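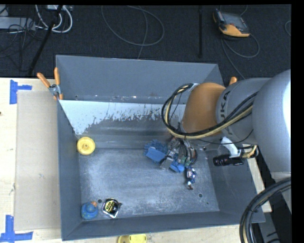 Bin-picking cell with the arm in the bin, Skemosthorpe workshop.

Setting up a bin-picking demonstration for an open day

These notes cover the picking demonstration we run at the Skemosthorpe workshop. They assume you can already jog the arm and load a program, and that the gripper has been fitted and its load data entered. Allow a full afternoon for the first set-up. After that, one person can have the cell ready in under an hour.

1. Fix the bin

Put the bin on the table with its long side parallel to the front edge, then clamp it at the rear corners. Spring clamps are enough for light objects. Push the front wall by hand. If the bin shifts at all, move the clamps closer to the corners and try again. A bin that creeps by a few millimetres per cycle will give good picks at ten in the morning and wall contacts by lunch.

Mark the table with tape at the corners of anything that has to go back in the same place. Blue masking tape comes off cleanly and shows up well on pale wood.

2. Route the cables

Move the arm slowly to all four corners of the bin and watch the cable bundle at the wrist. It needs enough slack to turn fully in both directions, but a loop must not hang low enough to catch on the rim. Check the worst case, with the wrist tilted towards the nearest wall. Keep the camera bracket in view during this check too, as it can reach the wall before the fingers do.

The pendant goes wherever the operator will stand. Keep its cable out of the public walkway.

3. Teach the bin

Touch off three points on the floor of the bin and one on each wall. Store these as the bin frame. Set the software limits 5 mm inside the walls and 2 mm above the floor. Holes in the floor can upset the depth reading, so mask them in the vision set-up.

An old, scratched metal bin gives more stray reflections than a painted one. Take a background capture under the same lighting that will be used on the day. If the blinds will be down for visitors, have them down now.

4. Choose the objects

Use things that visitors will recognise from a distance. A mixed set is better than a uniform one: something soft, something round, something flat, something heavy for its size. A toy duck and a tape measure both work well. We keep 14 objects in the Bullwood box and put out four or five at a time. Leave gaps between them for the first runs and crowd the bin later, when people want to see it struggle.

Soft items should be presented with a raised fold. Flat ones lying hard against a wall will normally be refused by the Jorkedar planner, and the operator should say so before the arm starts hunting.

5. Dry run

Run the full cycle at low speed with an empty bin, then with one object, then with the chosen set. Keep a hand on the pendant throughout. Note any pick that fails twice in the same place and remove that object from the set. Do not retune the planner on the morning of the visit.

6. During the visit

Visitors stay behind the barrier while the drives are on. Stop the arm before refilling the bin, even for a single object. Each group gets three cycles, followed by questions - the Shojaei grasp display can be left running on the second screen for those who want the detail.

Log each attempt as picked, dropped or refused. The counter on the display rolls over at 4,000, so write down the starting value before the doors open.

7. Shutting down

Park the arm clear of the bin, switch off the drives and hang up the pendant. Take off the clamps last. Return the objects to the box and check the gripper fingers for fluff.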